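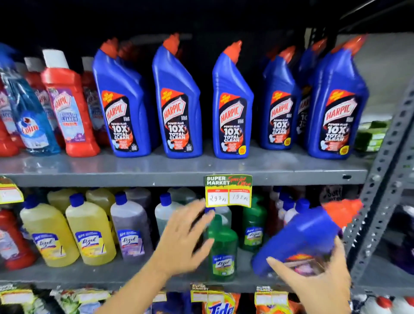

Toilet and bathroom cleaners on a supermarket shelf.

Zuria open cup returns in May with 544 teams and a lot of blanks

26 April 2026

Vundora has put out the format for the next Zuria open cup, and on paper it is the biggest one the company has run. Registration has closed with 544 teams on the list. Group play starts in May, everything up to the final is online, and the final itself is set for the De Luca hall in Flornthorpe. The prize money is "to be confirmed."

That last part was also to be confirmed before the previous cup, and players were still asking about it when the semifinals were being cast.

The format is simple enough at the start. Teams are split into groups of 16, which makes 34 groups. Every group plays a set of matches in one evening, with points for placement and for eliminations, and the top 2 from each group go through. The rest are out. There is no lower bracket and no second chance for a team that gets a bad server or loses a player to a power cut, so months of practice can come down to a single evening.

From there it gets muddy. Two teams out of 34 groups gives you 68. The next round in the rulebook is also played in groups of 16, and 68 does not divide by 16. It leaves four teams over. The rulebook says that "adjustments may be made to balance the field" and does not say who makes them or on what basis. Will four teams be dropped on points? Will some groups have an extra team? Will a few invited names turn up to fill the holes? Any of those could be fair if it was written down before the first match. So far it hasn't been.

Serena Martinelli, who is running the cup for Vundora, was asked about it on the announcement stream. She said the second round would be "finalized once we see how many teams check in," and that no-shows were expected in a field this size.

She is probably right about the no-shows. Open cups always have them, and anyone who has sat in a half-empty lobby waiting for a restart knows how many sign-ups are just a name and a logo. But if the organizer already expects a good part of the field to vanish, it is a little rich to put the full figure in the headline of the press release. We would like to see the check-in number printed just as large. The last cup's never was.

Then there is the schedule. Matches in the group stage will run in evening blocks over 2 weeks, and each team will get its slot by email. Teams cannot ask for a change. Vundora says this is the only way to get through the field, and maybe it is, but a lot of these rosters are made up of people with shifts and exams. The salaried teams will be fine with any slot they are handed. An open cup is supposed to be for everyone else.

Cheating is the other sore point. The new rules promise "improved monitoring" in all rounds. In the group stage, this seems to mean that players must record their own screens and keep the file in case an admin asks for it. Only in the last online round will there be live checks. Reports must be filed within an hour of the match, with video, by the team captain. If you get knocked out by somebody who can see through walls, you had better be quick with your editing software.

It is also not clear how many admins there will be. The rulebook lists a contact address and a chat channel. During the last cup that channel filled up with unanswered messages on the opening night, and several results were changed the next morning with no public note. Vundora said afterward that it had "learned a lot." The staffing plan, if there is one, was not part of the announcement.

Some things have improved, and it is fair to say so. The map list has been fixed in advance this time, and there will be no switching between rounds. Roster lock is now before the first match and each team may carry 2 substitutes, which should put a stop to the parade of borrowed aim gods that turned up late in the last bracket. Group standings are meant to be posted after every block on a public page. If that page really works on the night, it will be a big step up from screenshots passed around in chat.

The final is harder to judge. The De Luca hall is a decent size and Flornthorpe is easy to reach by train, but the teams that qualify have been told only that travel support "will be discussed." For a roster that gets there from the open groups, that matters more than the stage lighting. Last time, a qualified team pulled out because it could not cover the tickets, and its place went to a side it had beaten. Martinelli said on stream that she wanted to avoid a repeat. She did not say the company would pay.

Tickets for the public are expected to go on sale before the online rounds are over. Prices have not been given.

Asked by a viewer why the prize pool was still missing with the start so near, Martinelli said talks with partners were "in a very good place" and that players would be told first. Several captains in the chat said they would settle for being told at all.

Zuria is still a good game to watch, and the open cup has thrown up some great matches from teams that had never been on a broadcast before. There will likely be a few more this year. Teams already signed up should check their email for a slot, read the section on screen recording twice, and save a copy of the rulebook as it stands now, as the last one was edited during the event.

Group draws are due before the first block in May. Vundora has not said whether the draw will be shown live.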